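4. Evaluating the Handheld Kit

4.1 What was bought

The Druvaten kit is sold as a complete demonstration package: a pair of handheld grippers, cabling, a software license, and access to a cloud service named Disora that turns recordings into training files. The brochure promises "effortless capture." We took this as a hypothesis. The review unit was purchased at list price through Stelar, the regional distributor, who had no say in what follows and may come to regret it.

Setup took two people most of an afternoon. The printed guide covers the left gripper in eight pages and then invites the reader to "repeat for right," a phrase that conceals one step that must be done in reverse. Once we found that step, the grippers connected every time we asked them to.

4.2 Tasks

We chose work that a small assembly shop might want automated. Large, soft, forgiving objects make for good trade-show videos and were left to the vendor. Our list favored small parts, thin plastic, and lids. Two operators, Myung-ja Ko and A-yeong Kang, recorded 295 attempts between them in September. Ko had used handheld grippers before. Kang had not, and was picked for that reason. The organizer box task (Figure 3) was the one both of them asked to be excused from by the end.

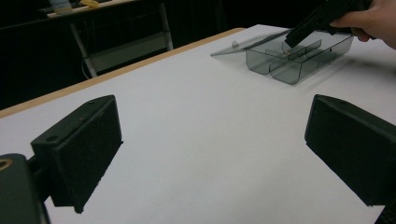
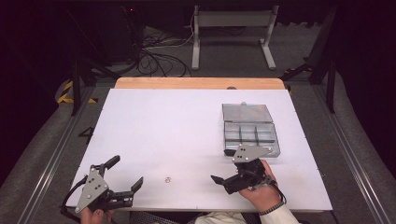 Figure 3. The organizer box task, with the lid open in both views. First: view from a gripper. Second: view from head height.

Small compartments are where the kit's finger design starts to matter. Druvaten describes the standard fingers as "general purpose," and for blocks, cups, and folded cloth we have no quarrel with that. A divided box asks more of them. The fingers are blunt black blocks with textured pads on their inner faces, and the walls between compartments are thin and transparent, so the operator has to bring something thick down beside something hard to see. Ko's approach was to come in from above at a steep angle. Kang preferred to come in low and correct late, which cost her time and gave us most of our examples of recovery behavior. A policy trained only on Ko's recordings would look very elegant until its first mistake.

The pickup itself was the second difficulty. A part as small as the shiny round one near the bottom center of the board in the second view gives the pads very little to hold, and closing both fingers on it squarely demands a patience the brochure doesn't list among the required equipment. Narrow fingertips are available as an accessory. They arrived after the recordings were done, so we can report only that they are well packaged.

4.3 Recording quality

Of the 295 attempts, 64 were rejected by the Disora service. The stated reason was "insufficient motion clarity" in every case, including several in which we could find nothing unclear about the motion. We resubmitted the rejected files unchanged and some were accepted. Support replied politely that acceptance criteria are "adaptive." Han, the open-source converter we used as a check, read all of the files without comment, and we came to value its lack of personality.

The gripper-mounted views were the most useful part of the package. They keep the fingertips and the nearby work surface together, and our annotators worked from them first. The head-height view was kept for questions of which hand was where — a matter on which the gripper views alone can be surprisingly unhelpful.

4.4 Cost

The Disora subscription is $600 per month after the trial period, billed per workstation. Canceling it does not affect files already exported, a point we confirmed by canceling it.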